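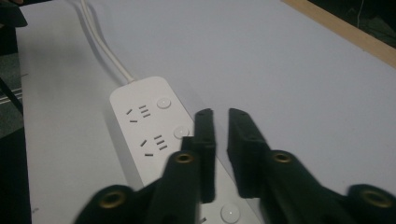
3.2 Task and student groups

The student project at Camley used one household object, a white power strip with a push button beside each outlet. In the task, the student holds one gripper in each hand and presses the buttons in a given order. Carola Thiele and Unai Quintana wrote the instructions, which fill a single page. The groups recorded 604 demonstrations, and we kept 372 of them for training. A demonstration was removed when the strip had moved too far on the table or when the order of the buttons was wrong.

Figure 2 shows a student working with both grippers at the white board. The students were free to decide which hand should press and how the other hand should help, and we did not correct their choice during the recording.

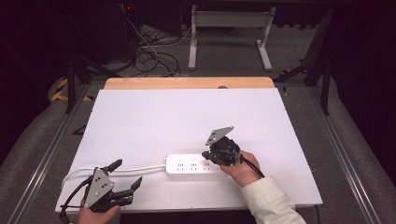 Why did we not fix the strip to the table?

In the first trials of August the strip was fixed, and the students then pressed with much more force than the task needs. Philomena Gallagher proposed to leave it free, so that each group had to find its own way of holding it still. The effect on the learned policy is reported in Section 4.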